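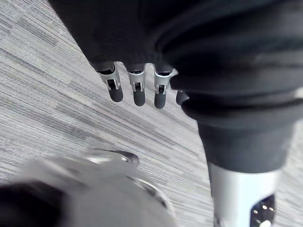
## Lo que cuesta una recompensa de cuatro pisos

Cerramos la campaña de Rathjen en abril, con 374 mecenas y la meta cubierta por los pelos. Varios suscriptores que preparan la suya nos han pedido las cuentas, y como la plataforma ya ha cobrado su parte y el impresor también, podemos hablar del asunto con relativa calma.

Para quien llegue nuevo al boletín: Rathjen es nuestro juego de mesa sobre un pueblo que administra mal un molino. Lleva tablero, cartas y un reglamento que en la primera versión tenía 40 páginas y en la actual bastantes menos, por petición popular y por vergüenza propia.

El error principal estuvo en las recompensas. Abrimos con 14 niveles de aportación. Había uno que incluía el juego y una lámina, otro el juego y la lámina firmada, otro la lámina firmada sin el juego (lo pidió una sola persona, que además canceló), y así hasta llegar al nivel Lilcombe, con caja de madera, mapa en tela y una cena con el equipo. La cena la hemos pospuesto dos veces. La caja de madera pesa más que el resto del pedido junto y cambia de tramo de envío con una alegría que no compartimos.

Si volviéramos a empezar, dejaríamos 4 niveles: agradecimiento, juego, juego con extras y tiendas. Ese último lo añadimos tarde y fue el que mejor funcionó. Las tiendas piden varios ejemplares, pagan a la primera y no escriben a medianoche para preguntar si el molino es histórico.

Luego están los envíos. Habíamos calculado el coste con la tarifa que Zovance, nuestra empresa de logística, publicaba en el momento del lanzamiento. La tarifa subió a mitad de campaña, en letra pequeña y con un correo muy cordial. Lo absorbimos nosotros – es decir, se lo comió el presupuesto de la expansión Pornwood, que de momento seguirá siendo una carpeta con un nombre bonito. Consejo para los que vienen detrás: cobrad el envío después de la campaña, con el gestor de pedidos, y avisadlo en la primera línea de la página. Alguien protestará igual, pero tendréis dónde señalar.

Sobre las actualizaciones: prometimos una por semana y cumplimos durante casi toda la campaña. Las más leídas fueron las dos en las que dábamos malas noticias. La que explicaba con gran detalle el gramaje de las cartas la abrió muy poca gente, y sospechamos que algunos de ellos trabajan en imprentas.

### Estado de los pedidos

- Los niveles digitales están entregados. Si no encontráis el enlace, mirad en la carpeta de correo no deseado antes de escribirnos.
- Los ejemplares físicos salen de imprenta en junio, siempre que la prueba de color llegue bien.
- Las direcciones se pueden cambiar hasta finales de mayo. Después, el juego irá a vuestra casa anterior y tendréis que entenderos con los inquilinos.
- El nivel Lilcombe se enviará aparte. La cena, ya veremos.

En el próximo número, el reparto final de gastos con sus partidas.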